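울텐 언더싱크 정수기 넉 달 사용 후기 (내돈내산)

이사 오고 나서 제일 먼저 거슬렸던 게 물맛이었어요. 원래 살던 동네는 수돗물을 그냥 끓여 마셔도 별 생각이 없었는데, 지금 집은 보리차를 끓여도 끝에 소독약 냄새가 살짝 남더라고요. 정수장에서 나오는 물이야 기준에 맞게 관리되겠지만 문제는 우리 건물 배관이잖아요. 지은 지 21년 된 빌라라서 샤워기 필터도 금방 누렇게 변하고... 그래서 생수를 사다 마시다가 페트병 버리는 날마다 한숨이 나와서 결국 정수기를 알아봤습니다.

후보는 두 개였어요. 제만에서 나온 직수형 렌탈이랑 울텐 언더싱크 자가설치형. 제만은 관리해 주시는 분이 방문한다는 게 장점인데 저는 낮에 집에 없는 사람이라 약속 잡는 게 더 스트레스일 것 같았어요. 월 요금도 은근 부담이고요. 울텐은 필터만 내가 갈아 끼우면 되고 싱크대 밑으로 싹 들어가니까 좁은 주방에 딱이겠다 싶어서 이쪽으로 결정!

배송은 금방 왔고 박스 열어 보면 본체, 필터 4개, 호스, 전용 수전, 분기 밸브가 들어 있어요. 설명서가 좀 불친절합니다. 그림이 작고 번역투라 "급수의 방향을 존중하십시오" 이런 문장이 나와요ㅋㅋ 저는 설명서는 접어 두고 스타마티아 하치예오르구라는 분이 블로그에 올려 두신 설치 글을 보면서 했어요. 호스 자를 때 꼭 직각으로 자르라는 얘기가 거기 있었는데 이게 진짜 중요합니다. 저는 처음에 가위로 대충 잘랐다가 연결 부위에서 물이 방울방울 맺혀서 다시 했거든요. 호스 커터 하나 사세요. 몇천 원이면 돼요.

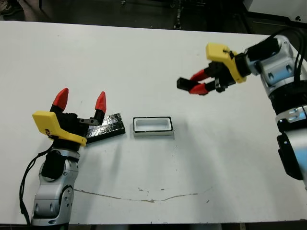

사진 제공: 텔모 올메도

싱크볼에 여분 구멍이 있으면 수전 설치는 금방 끝나요. 우리 집은 세제 디스펜서 자리가 비어 있어서 거기에 꽂았는데, 구멍이 없으면 타공을 해야 하니까 주문 전에 꼭 확인하시고요. 밸브 잠그는 것부터 물 나오는 것까지 저는 토요일 오전을 다 썼어요. 손 빠른 분은 훨씬 빨리 하실 듯? 그리고 싱크대 밑에 머리 넣고 작업하는 자세가 허리에 정말 안 좋습니다. 방석이든 뭐든 깔고 하세요.

설치하고 나면 필터 세척한다고 물을 한참 흘려보내야 하는데, 처음엔 거뭇한 물이 나와서 깜짝 놀랐어요. 활성탄 가루라고 하더라고요. 받아서 베란다 청소할 때 썼습니다.

그래서 물맛은요, 확실히 달라졌어요. 소독약 냄새는 첫날부터 못 느끼겠고 커피 내릴 때 차이가 제일 커요. 남편은 모르겠다고 하는데 그 사람은 원래 뭘 줘도 모르겠다고 하는 사람이라 패스ㅎㅎ 다만 TDS 측정기로 재 보면 숫자는 수돗물이랑 거의 똑같이 나옵니다. 이건 역삼투압 방식이 아니라서 미네랄이 그대로 남기 때문이고, 고장이 난 건 아니니까 걱정 안 하셔도 돼요. 저도 처음에 이걸로 고객센터에 전화했다가 상담원분께 친절한 강의를 들었어요.

유량은 아쉬워요. 큰 냄비 하나 받으려면 꽤 서 있어야 하고, 우리 집은 수압이 약한 편이라 더 그래요. 아침에 윗집이랑 물 쓰는 시간이 겹치면 줄기가 확 가늘어집니다. 라면 물 정도는 괜찮은데 국수 삶을 땐 그냥 수돗물 틀게 되더라고요. 냉온수 기능도 당연히 없으니 찬물은 병에 담아서 냉장고에 넣어 둬야 하고요.

필터 교체는 1단 침전 필터만 한 번 해 봤어요. 돌려서 빼고 새 걸로 돌려 끼우면 끝인데 밑에 수건 꼭 받치세요. 남은 물이 생각보다 많이 흘러요. 빼낸 필터는 색이 갈색으로 변해 있어서 보고 좀 충격이었네요. 이걸 그동안 마셨다고?! 나머지 필터는 약 11개월 쓰라고 되어 있는데 물 많이 쓰는 집은 더 빨리 갈아야 할 것 같아요. 교체 알림 같은 건 없어서 휴대폰 캘린더에 적어 뒀습니다. 론드스테드 몰에서 세트로 사면 낱개보다 싸고, 돌홀름 호환 필터도 맞는다는데 그건 제가 안 써 봐서 모르겠어요.

좋았던 점은 물맛, 싱크대 위가 깔끔한 것, 페트병이 안 나오는 것. 별로였던 점은 설명서랑 유량, 그리고 수전 손잡이가 살짝 헐거운 느낌이에요. 수전은 조금 더 튼튼한 걸 넣어 줬으면 좋겠는데 가격 생각하면 이해는 됩니다.

별점은 다섯 개 중에 4개 줄게요. 오래된 건물 살면서 렌탈은 싫고 공구 좀 만져 본 분한테 추천하고, 대가족이거나 얼음 나오는 게 꼭 필요한 분은 다른 제품 보시는 게 나아요. 7월에 2단 필터까지 갈고 나면 글 밑에 추가로 적어 둘게요. 설치하다 막힌 부분 있으면 댓글 주세요, 제가 아는 데까지는 답해 드릴게요!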